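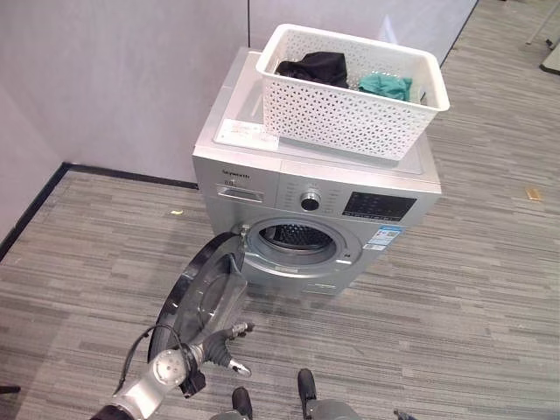 Two-arm build keeps shoving the washer door off its arc when closing it

Posted in Home and Shared Workshop Builds

Asabe Onuoha

I'm working on a two-arm mobile robot in a shared workshop and the job I've picked for it is laundry. Right now I only care about the door. It's a regular front loader with the hinge on the left, parked in a corner on carpet, and the door starts all the way open. The left arm has to get hold of the outer ring of the door and swing it shut.

Getting to the door is fine. The trouble starts once it's moving. I give the arm a curved path made of 8 waypoints, with the hinge line as the center, and for the first part of the swing it looks good. Then the gripper starts to pull outward, the fingertips slide along the plastic, and either it lets go or the whole base shifts on the carpet. When the base shifts, the rest of the path is wrong anyway.

What I've tried so far:

Slower speed. It slips later but it still slips.
Rubber sleeves on the fingertips. More grip, and then the base moves more.
Measuring the hinge position again with a tape. I got a number 11 mm different from my first one, so I don't trust either.

The arm controller is a Kemutach board, and the planning runs on a small PC on the base. I have wrist force readings but I'm only logging them. The wheels have no brakes, only the motors holding position.

Is this a hinge measurement problem or do I need to do something with force? I'd like to avoid bolting anything to the washer because other people use it.

Kelly Magalhães

It's both, but the force part is the one to fix first. You are driving a stiff arm along a path that doesn't match the real circle. A small error in the hinge position turns into a big side load, and something has to give. With bare fingertips it was the grip. With the sleeves it's the base.

Make the arm soft in the direction that points from the gripper to the hinge, and keep it stiff along the direction of travel. If your controller only lets you set one stiffness for all directions, you can fake it. Read the wrist force at each control step, take the part that points toward or away from the hinge, and move the target a little in the direction the door is pushing you. Start with a very small gain and a hard limit on how far the target can move. I run mine at 100 Hz, and that has been plenty for doors at slow speed. Subtract the weight of the gripper from the readings before you do anything else, or the target will wander.

Then let the door tell you where the hinge is. Hold the ring, move it a short way with the soft setting on, record the gripper positions and fit a circle to them. A short arc gives a poor fit, so get as much swing as you can before you trust it. Do this in the washer's frame and redo it whenever the robot parks in a new spot.

Two more things. Don't clamp hard. The door turns as it swings, and if the gripper keeps the same angle the whole way it will twist against the ring. Either rotate the wrist with the door or hold loosely enough that the ring can turn in the fingers. Also, you don't need to hold on for the whole trip. Once the door is past halfway I open the fingers, back off, and push from the outside with the gripper closed. Latching takes a short firm push on the side away from the hinge, and a pushing contact is a lot easier to manage than a grip.

For the base, anything that keeps the wheels from rolling will help, but carpet has some give of its own. I would watch the wheel encoders during the swing and stop the arm if they move. Keep the washer unplugged until it's all working, and keep a hand on the stop button.

Asabe Onuoha

Thanks. I put in the force correction Monday evening and the slipping is mostly gone. The circle fit put the hinge closer to my second measurement than my first. I haven't done the push yet – the wrist runs out of rotation before I get the door halfway, so I need to start from a different arm pose.

Remimel

just put a string on it and pull. worked for my cupboard

Vashisht

A string would pull it shut but the robot still has to find the string, so I don't see what you save. On the wrist limit, try picking the arm pose for the end of the swing and working backward to the start. Park the base a bit further to the right if there's room. I had the same thing with an oven door, and moving the base fixed it with no code changes.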